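Stop buying fitted sheets for a bed you don't have 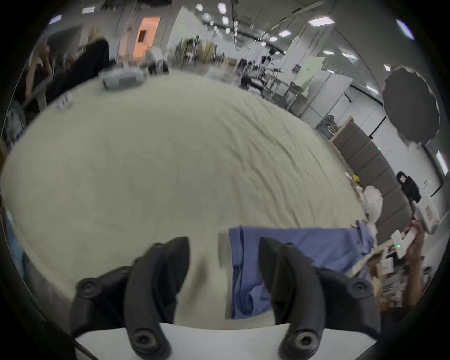 *A cream sheet spread over the table, with a blue garment on top.*

Most folding advice assumes a bed. Lay the sheet flat on the mattress, it says, then square the corners. I have a small apartment in Zikville and a bed wedged against two walls, so my laundry gets done on the table, and I think more people should do it that way.

A table is the right height. You don't bend, and you can walk along at least one side of it. Wrinkles show up, so you can pull them out before they get folded in and stay there until September.

The usual objection is clutter. Tables collect boxes, packaging and whatever came in the door on Monday. That is a fair complaint, and my answer is to push it all into one corner and start anyway. If you wait for a clear surface, the basket sits for a week.

I also don't believe in folding boards. The one I bought from Lukance cost me 99 dollars and handled T-shirts fine, but a sheet hung off it on every side. I gave it away.

Do the big piece first and the small clothes after. A sheet folded in quarters makes a decent pad for shirts. Put it in the closet last, when the table is needed for dinner.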